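Speaker notes, Beddoe site meeting, February. Keep to time, they lock the tea urn at four.

Open with the Pultwood joke. If it dies, move on.

We frame 647 prints a month at Grimska. The bench has two arms on it now, and the people who used to stand there have been asked how they feel by a consultant with a clipboard. Mention the clipboard.

Slide two. Corkboard-like panel in its wooden frame, an arm at either side. Let them look before talking.
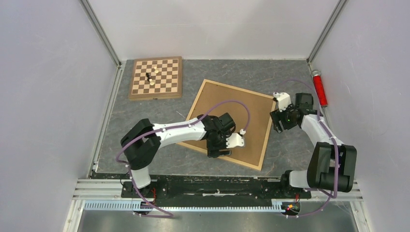

Has anyone lost their job over this?
So far the answer is no. Two framers moved to repairs and one to checking, on the same pay, with a worse view of the car park.

Say what did change: 24 hours of training each, plus a new sort of tiredness, from watching. Hands used to know when to stop. Now you wait for the light and feel faintly supervised by it.

Slide three. Paper held up over the open frame. Pause. The Arance people always lean forward at this one.
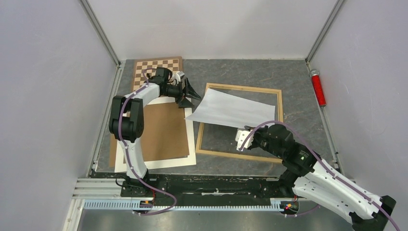

Who decides when the arms should be stopped?
Whoever is on the bench decides, and they don't have to ask a manager first. The stop gets written in the log afterwards.

There were 153 stops in the log last quarter. Read out two, the polite ones.

Questions, then urn.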